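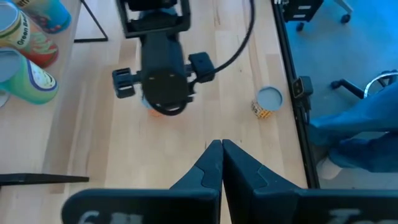
Traltus Newsreel Library

The Traltus Newsreel Library is a collection of short nonfiction films held for preservation and licensing. It contains 3,000 reels, most of them 16 mm prints of industrial, educational and home-economics films made between the late 1930s and the early 1960s. Silent material makes up a small part of the holdings and is cataloged separately.

History

The core of the library came from Skullden, a distributor that rented films to schools and civic clubs. When Skullden stopped renting prints, its stock was sold in two lots. Traltus bought the first lot, along with the booking ledgers and the shipping cases. The second lot passed through several owners and was added later, after losses to vinegar syndrome. Edit Szalai compiled the first printed catalog, which listed reels by sponsor and running time but gave no subject headings.

Cataloging

Each reel is described at shot level. An entry gives an approximate decade, a start time and one or two sentences on the action. Dates are taken from edge codes where these can be read – otherwise from titles, cars or clothing. Edge codes on this type of stock repeat at set intervals, so a code by itself may point to more than one year. Entries dated only from content carry the word "circa."

The subject list in current use has 46 main headings. "Home life" and "Transportation" are the largest. Films on farm machinery were moved from "Industry" to "Agriculture" in the second edition.

Storage and transfer

Acetate prints are kept in vented cans in a cold vault. Reels with advanced shrinkage are not run on sprocketed equipment. Transfers are made at 2K on an Ishida scanner with a capstan drive, and optical tracks are read in a separate pass. Older tape masters, made by Eltamer, remain in use for 15 titles whose prints no longer survive.

Licensing

Footage is licensed by the second, with a minimum charge per order. Rights to music on the soundtracks are not included.

See also

Ephemeral film
Stock footage
Edge code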